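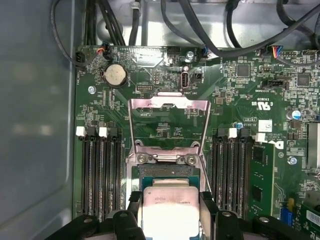

Rungnapa Khunthong wrote to ask whether an old office workstation is still worth buying for a house where the heaviest job is photo editing, and she added that her brother thinks the whole idea is nuts and she should just get a laptop.

I love this question and I get some version of it every week, so it goes first on the page. Yes, I think it's worth it, with a couple of conditions. You need a desk it can live on (or under), you need to not mind a big heavy box, and you need to be okay with buying a machine that somebody else used all day for years. If you carry your computer to the couch, your brother wins and you should get the laptop. If it's going to sit in one spot, an ex-office workstation gives you a lot of computer for the money, and you can open it up later and change things.

I've run Gumen out of my garage for a good while now, buying these things up, cleaning them and selling them on, so obviously I'm biased! Everything else people ask me is on this page. If yours isn't here, the contact stuff is at the bottom.

What's the difference between a workstation and a regular desktop?

Mostly who it was built for. Workstations were sold to engineers, video people, architects and so on, which usually means a stronger power supply, more memory slots, room for extra drives and a case you can get your hands into. They cost a scary amount new. A few years later the office swaps them all out at once and they end up with people like me.

How much should I pay?

Depends on age and what's inside, but my standard build is $220 and that's the one I'd point most families to. You can find cheaper ones online with no drive and no memory in them, which looks like a bargain until you price out the missing bits. Read the listing all the way down. Sellers love to put "no SSD, no OS" in the very last line.

Will it run the current version of Windows?

Please check this before you pay anybody, me included. Look up the exact processor model on Microsoft's list of supported ones and check that the machine has TPM 2.0 and that it's turned on. Plenty of otherwise lovely workstations don't make the cut. There are ways around the check and people email me about them constantly, but I don't sell machines set up like that and I won't talk you through it. If you're happy with Linux, the choice gets a lot wider and the prices get a lot nicer.

Do I need a graphics card?

Maybe! Some workstation processors have no graphics built in at all, so without a card you get no picture, period. I've had more than one panicked phone call about a "dead" computer that turned out to have had its card pulled before it was sold. For email, web, schoolwork and photos, any basic card will do. For games, ask me first, and tell me which games. The power supplies in these things sometimes have odd connectors and I'd hate for you to buy a card you can't plug in.

How much memory is enough?

I put 16 GB in everything and most people never think about it again. Photo folks might want 32. One thing to watch out for is that a lot of workstations take a server kind of memory that won't mix with the regular kind. If you're adding to what's there, match what's there. Take a stick out, photograph the label and go shopping with that on your phone.

Can I swap the processor myself?

You can, and it's less scary than people think, but do your reading first. The new one has to fit the socket and also be on the list for that particular board, and sometimes the BIOS needs updating before you take the old one out (do that part first or you'll be putting the old one back in, ask me how I know). Unplug everything. Line up the little triangle on the corner of the chip with the one on the socket and let it drop in under its own weight. If you're pushing, stop. Don't touch the contacts, in the socket or on the chip. Wipe off the old thermal paste, put on a fresh dab, and tighten the cooler a bit at a time going corner to corner.

The job itself takes me about 15 minutes. Your first one will take an evening and that's fine.

I swapped it and now it won't turn on. Did I break it?

Probably not. Chaiwat Thammasiri emailed me in a proper state over this and his was the power cable for the processor, which he'd unplugged to get some elbow room and then forgotten. Check that one, then reseat the memory, then try with one stick only. Some boards also sit there with a black screen for a few minutes the first time they see new parts, so go make a coffee before you start pulling things out again. Still nothing? Count the beeps or blinks and look them up in the service manual for your model.

Are they loud?

They shouldn't be once they're clean. The noisy ones are nearly always full of dust or have paste that's dried to a crust. Mine go out cleaned and re-pasted. There's a short roar when you hit the power button and then it settles down.

What about the electric bill?

It'll use more than a laptop, no getting around that. Left idling all day and night it adds up, so set it to sleep. I can't give you a dollar figure without knowing your rates and what card is in it, but a cheap plug-in power meter will, and some libraries lend them out.

Is there anything left of the last owner on it?

Not on mine. I pull the old drives and put in new ones, full stop. If you buy somewhere else and it comes with a drive in it, wipe it and reinstall from scratch, even if the seller says it's been done. Also go into the BIOS before your return window closes and make sure there's no password set. A locked BIOS is a real pain to fix.

Do you ship?

I do, but these are heavy and shipping hurts. If you're anywhere near Favthorpe, come pick it up and I'll carry it to your car. I box everything in foam and I take the graphics card out and wrap it on its own, so if you've had one shipped, put the card back in before you press the button!

What if something goes wrong?

You get 2 years on everything I put in and 90 days on the rest. Drop me a line and tell me what it was doing when it quit. Zineb Farouk once sent me a recording of the noise her fan was making and it was the most useful support email I've ever had, so feel free.

Do you take old computers?

Workstations, yes, any condition. Regular desktops only if they work. No printers, sorry, I'm begging you, no printers. I can't pay for most of what comes in but I'll take it off your hands and pass on what I can't use to the county recycling place.

How do I get hold of you?

Email is best and I answer in the evenings. If you're writing by mail it's Gumen, PO Box 3068, Favthorpe. Put your phone number in with it, and the model number of the machine if you've got one already. It's usually on a sticker on the back or the side.

Page last updated November 4, 2025. Shipping and Windows answers rewritten, the rest is the same as before.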